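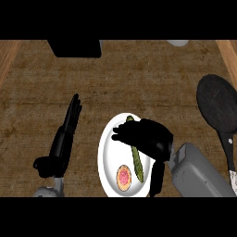 By the editor, Curkard Letter | November 29, 2019

So I lost an argument this month, and I've been chewing on it ever since, which means you get to chew on it too.

It happened at the Treltov evening (the reading group that meets above the bookstore, for those of you who are new). We were supposed to be discussing whether a promise still binds you when the person you made it to has forgotten it. I said yes, of course it does. I said it loudly. I'd been reading up all week and I had my notes with me, two pages of them, and I was feeling pretty good about myself!

The man across from me asked one question. He wanted to know who would be wronged if I broke it. I said the person I promised. He said, but they don't remember, they aren't expecting anything, they won't miss anything. And then I did the thing I always do, where I say "well, it depends what you mean by wronged," and the whole room could hear me stalling.

I want to talk about that stall, because I think it's more interesting than the promise. When I said "it depends what you mean," I wasn't trying to find out what he meant. I knew perfectly well what he meant. I was buying time, and I was using a respectable piece of philosophy to do it. Asking for a definition is a fine old move when the word is foggy. When the word is clear and you just don't like where it's taking you, it's a kind of cheating, and I suspect I've been doing it for 20 years.

Schopenhauer has a whole little essay on dirty tricks like this, if you've never come across it. It's usually sold as The Art of Being Right, and it's short and mean and very funny. He lists the ways people win arguments without having the better case: stretch your opponent's claim until it's silly, make him angry, change the subject when you're losing. I read it years ago and recognized everybody I knew. I read it again last week and recognized me (less fun, would still recommend).

Back to the promise, though. Walking home I came up with what I should have said. Suppose I promise my neighbor I'll look after her roses, and she forgets she ever asked. I think I still owe her the roses. What she forgot was a fact about us, and the fact doesn't go away when she stops thinking about it, any more than a debt disappears when the lender loses the slip of paper. She could let me off, sure, but letting someone off is something you do, and forgetting just happens to you.

I like that answer. I'm a bit suspicious of how much I like it. It does seem to make promises into odd invisible objects that float around whether or not anyone is holding the string, and I can already hear the man across the table asking where exactly I think they're kept.

A few of you wrote in about last issue's piece on luck and blame, and two of you disagreed with each other so thoroughly that I'd love to print both letters side by side. I'll do that in January if you're both willing. Please keep them under 649 words each, the way the form on the website asks (no, I didn't pick the number, and yes, it does count the title).

The next Treltov evening is on whether you can be loyal to an idea or only to people. I'll be there, with fewer notes.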